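4.2 Leaf scorch and root spread in container-grown Japanese maples

The most exciting result of the second season came from the pots we had nearly given up on. Leaf scorch in Japanese maples is usually put down to sun and wind, and both certainly play their part, but our plants at Allum made a strong case for looking underground first. Trees whose roots had been teased out at potting scorched far less than trees moved on with the root ball left whole, and this held on the open terrace as well as under the shade netting.

Each tree was scored by leaf. A leaf counted as scorched if the brown margin was wider than a fingernail at any point, a crude rule that two people could apply in poor light and still agree on. Young leaves that had not fully opened were left out. The last full scoring was done on June 30, 2018, during a dry spell that could hardly have suited our purpose better, and 461 leaves were scored on the terrace plants alone.

The potting mix was the same for every tree: composted bark, loam and a little grit, wetted the evening before use. Pots were clay, with one drainage hole, and stood on feet. We had planned to test plastic pots too, and still hope to, as clay loses water through its sides and may well have made the differences between our groups larger than a gardener would find with other containers. Feeding was light and stopped early. Two cultivars were grown, both grafted on seedling stock, and in the figures they are pooled, because the pattern was the same in each.

Root spread was judged at the February lift, when the trees were still bare. What a pleasure that week was! The teased trees had filled their pots evenly, with fine pale roots right out to the wall and down to the base, and several had begun to branch again behind the old cuts. The whole-ball trees told a different story. In most of them the old nursery shape could still be picked out with a finger, a hard plug sitting in soft and almost unused mix. Water poured on the surface ran down the outside of that plug and out of the hole, and the middle stayed dry. A gardener watering such a tree every evening would have every reason to think it well looked after.

We also followed 17 trees that had been potted by their owners before the trial began. Of these, 13 had a plug of the same kind, and it is hard not to wonder how many maples in gardens have been moved into deeper shade, then deeper still, when a morning's work with a blunt stick would have helped them more. This was a small group and the owners came forward themselves, often with a sick tree in mind, so the share should not be read as typical.

Bošković, in an unpublished report on street maples, described a similar plug in trees planted straight from the container, with scorch showing first on the upper windward side. Our potted trees scorched in the same place. The soil, the age of the trees and the amount of water were all quite different, and to find the same pattern in both is very encouraging. The Zastasance nursery trial, on the other hand, saw no gain from teasing in its first year, and a slight check to growth. We saw that check as well. Teased trees were slower into leaf in the first spring and made shorter shoots until midsummer, and anyone who stopped measuring there would fairly conclude that the roots were best left alone. The benefit only showed once the weather turned hot in the following year.

One question remains open. Some of the teased trees lost nearly all their fine root on one side, and these did as well as the rest by the end of the second season. We do not know how much loss a maple will bear. The larger planting at Zesus, where 1000 seedlings are now in their first pots, should give a much better answer, and the first lift there is eagerly awaited by all of us.

Figure 4.

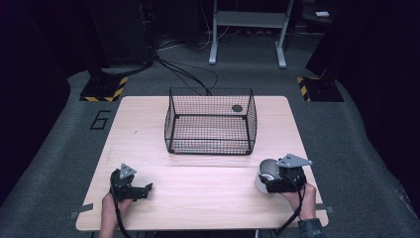 Hamish Cruickshank, commenting on a draft of this section, was less ready to let shade off so lightly. He pointed out that the netting also cut the wind, and that a tree with a dry plug might get by for years in still air. He would like to see solid screens tried on their own, with no shading at all, before gardeners are told to reach for the stick.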